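Govoron Housing Co-op
Minutes of the March meeting, 7:00 p.m.

Chair: Hjalti Kirkegaard. Quorum met with 12 households.

1. Previous minutes
Approved after the word "resolved" was taken out of the item on the stairwell leak. It still leaks.

2. Heating contract
Kauppinen has offered a new two-year deal with a "loyalty saving" of 597 a year. Members asked what the saving was measured against. The chair read the letter aloud twice and could not find an answer. One member noted that the last saving came with a higher bill. Agreed to ask for the actual rates in writing before anyone signs.

3. Smart meters
Cirnutix claims its meters cut heating use by some 30 percent. No source was given in the brochure, and the buildings it names are all newer than ours. Kirkegaard thought a trial on one stairwell might be worth it. Others thought we would be paying to test somebody's product. No vote taken.
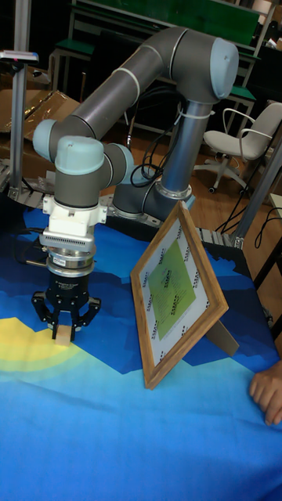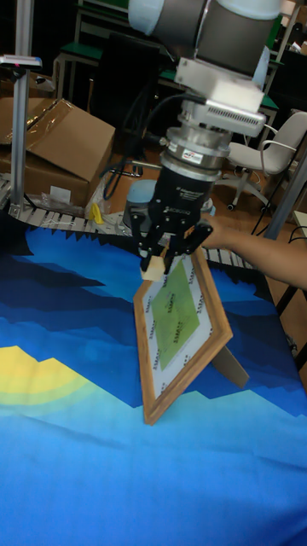 Robot arm at the worktable. In the second picture, a small wooden block is held at the corner of a picture frame.

4. Bike room
Skarkeo quoted for new racks but left out removal of the old ones — the same thing happened with the mailboxes. Quote sent back.

5. Any other business
Complaint about the dryer in laundry room 2. The repair report says "no fault found." Members who use it disagree.

Closed at 8:40 p.m. Next meeting in April, once Kauppinen has replied.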